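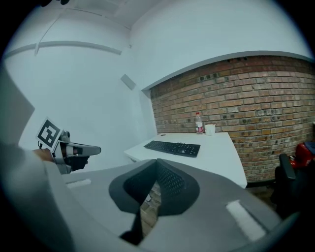
Wooden floor, what there is of it on show.

August, ten to seven in the morning, and I have already lost an argument with a kettle. The descaler said to leave it for an hour. I left it overnight, on the principle that more is better, and my first cup of tea tasted of swimming baths. Drank it anyway. Made a second to take the taste away and it tasted of the first.

The big news is that I have been to look at the allotment. I put my name down for one so long ago that I had a different phone number, and the letter had gone by way of two old addresses before it got to me, with somebody's shopping list on the back of the envelope (eggs, foil, something that might be 'hinges'). Plot 80, Imcombe Lane End. I had until the end of the month to say yes or no, and the letter managed to suggest that no would be taken as a weakness of character.

So I went on the bus. Imcombe is one of those places that is always described as being just past somewhere else. The driver let me off at a stop with no shelter and a bench facing a hedge, and I walked up between two fields of something green that I ought to be able to name if I am going to be a person with an allotment. The gate has a combination lock. The letter gave the number as 3424, and it worked on the fifth go, when I had stopped reading it from left to right and begun reading it from the side the hinges weren't.

I had pictured a neat brown rectangle with a robin on it. Plot 80 has brambles to the height of my chin, half a greenhouse, a bath, and what I took to be a compost heap until I saw it had a door. That is the shed. It leans on a plum tree, or the plum tree leans on it, and I would not care to be the one who separates them. The plums were ripe. I ate four and a wasp had views about the fifth.

The soil, where I could get at it, looked all right. I picked some up and crumbled it between my fingers, because that is what people do on the television, and then stood there with a handful of crumbs and no idea what they had told me. Brown. Slightly stony. I put it back.

The plot on the left is a marvel. Beans up canes in two straight lines, onions laid out on a rack to dry, every path edged with a plank. It made me want to apologise to it. The one on the right has a deckchair, a rusted barbecue and a great many courgettes the size of draught excluders, and I felt at once that I would be happy living in between, with one side to look up to and the other to hide behind.

Said yes. Filled in the form on the bus home, which accounts for the signature.

Back at my desk I did what I always do with a new interest and spent money on it before lifting a finger. The seed catalogue came from Eltotia, whose prices are reasonable until you reach the postage. I have ordered:

spring cabbage
winter lettuce
a broad bean that says it is hardy
1000 spinach seeds, which was the smallest packet

I don't much like spinach. It was on the page where you can't go wrong, and I was in the mood for a vegetable that wouldn't expect too much. I also looked at spades for far longer than anyone should. There is a make called Roro with an ash handle and a lifetime guarantee, though it doesn't say whose lifetime, and at the price I would want them to throw in the digging. I closed the page and remembered that there is a perfectly good spade in the cupboard under the stairs, behind the ironing board, that came with the flat. I got it out. It is a snow shovel.

Afternoon. Rang the council to ask whether I was allowed to take the bath away. Was on hold for the length of a whole album of pan pipes. The answer is that I can take it away, but not to the tip without a permit, and a permit can't be given for items that were on the plot before I was. I asked whose bath it was, in that case. There was a pause, and then more pan pipes. I think I may be growing rhubarb in it.

Supper from Chang's, on the grounds that anybody who is about to grow their own food should have one last go at the other kind. Salt and pepper tofu, egg fried rice, and those green beans with the garlic. I looked at the beans with new interest. Somebody had to put up canes for those. I ate them a bit more slowly than usual, for about a minute.

Now gone ten at night and my arms are scratched to the elbow, though I only went to look. I have read the first 2 chapters of the library book on soil and can report that there is clay, and there is sand, and that most of us are somewhere in the middle and should dig in plenty of muck. It is quite firm about the muck. It doesn't say how you bring it home on a bus.

To do: long gloves. Loppers. Ask at the left-hand plot about the brambles, if I can catch them in, and look as if I know what loppers are. Rinse the kettle again. Find out what is growing in those two fields. Take a carrier bag for the plums next time, before the wasps finish them.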